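Unit 7: Good practice at the shared bench

These notes set out the rules that apply whenever hand-held grippers are used for kitchen tasks. They should be read together with the Bedurik safety sheet, which remains in force for all members of the course.

Before a session, the operator checks both fingers for wear and confirms that the markers are clean and fully visible. The cooktop stays off until the pot has been placed and both operators have agreed to begin. Cables are to be kept clear of the path of the hands.

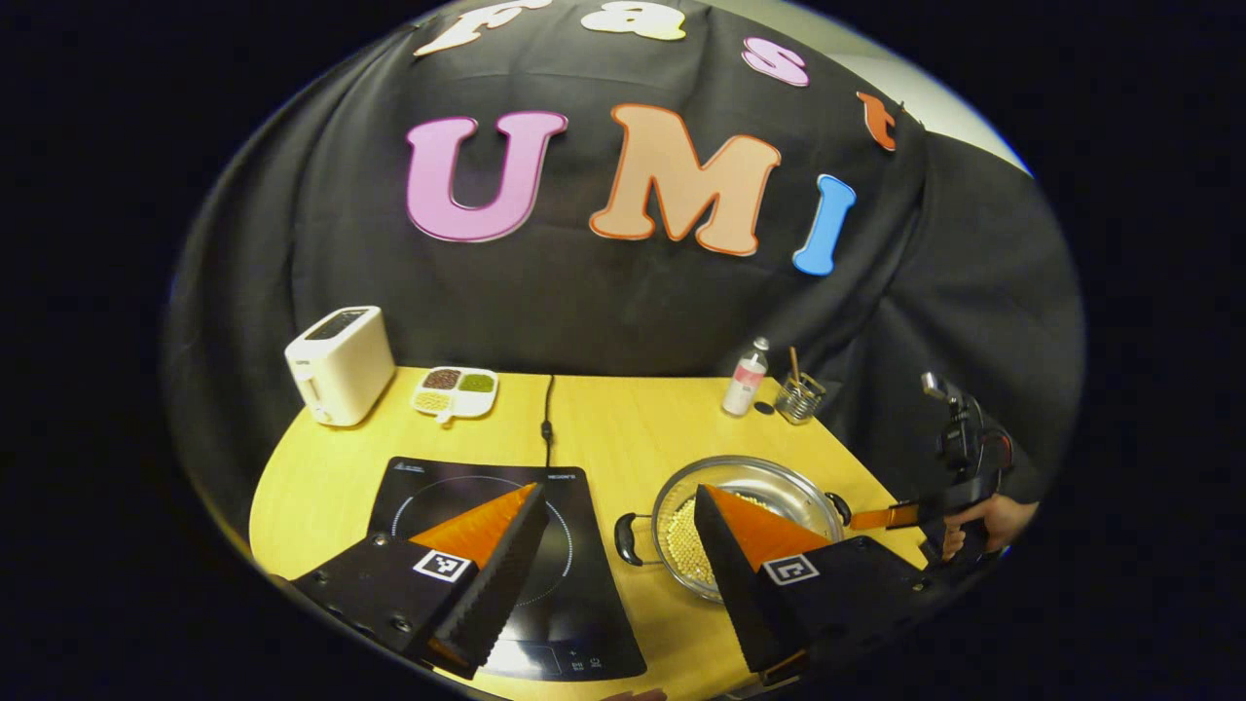
Course notes by Joon-young Han
Draresetti Teaching Laboratory, May revision

Where two grippers are in use at one table, one operator leads and calls each movement aloud. The second operator waits for the call – even for a short reach. Handles of pots should be gripped only when the contents are cool.

Dry foods are kept in a covered container between sessions and are not to be eaten. Spills are cleared before the next recording starts.

Each session is limited to 32 recordings, with a break of five minutes at the halfway point. Faults are entered in the Trovo log on the same day, with the number of the gripper concerned.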